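Service Robots on Offer: Course Handout, Unit 4
Hutby Evening Program in Home Automation

Welcome back, everyone! In this unit we look at a service as a customer would meet it, and the one I have picked is the living room tidy-up package from Plernlow, which puts a two-armed robot to work picking small litter off a coffee table. Please keep the pictures handy while you read, for we will come back to them in the discussion hour.

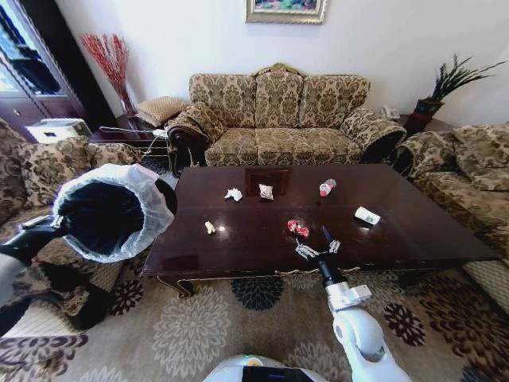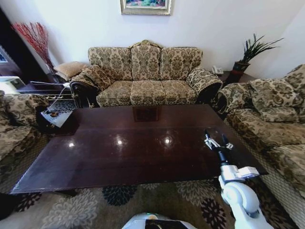
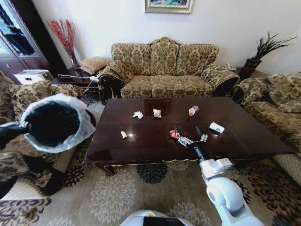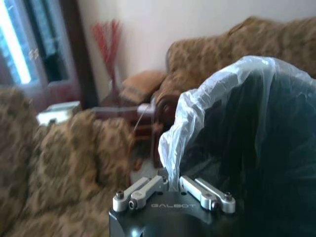
Now, to the offer itself. Plernlow sells the package as a visit of 40 minutes at a price of 193 dollars, and that covers one room and one table. A second room adds 30 minutes and is billed apart – do read the small print on that, as last term's group had quite a lively argument over it. The rival offer from Narnby costs less per visit but asks the household to sign up for a full season, and I would like you to think about which of those would suit an older couple who only want help now and then.

When you compare the two, start with the plain questions a buyer would ask. How small a scrap will the service promise to pick up? Who pays if a polished tabletop gets scratched? Does the customer have to supply the bags? You will find that the brochures are generous with adjectives and rather shy about all three – which is why I ask you to write down the exact wording.

For next time, please read the Mendoza service agreement in your packet, pages 1 to 30, and bring one page of notes on the damage clause.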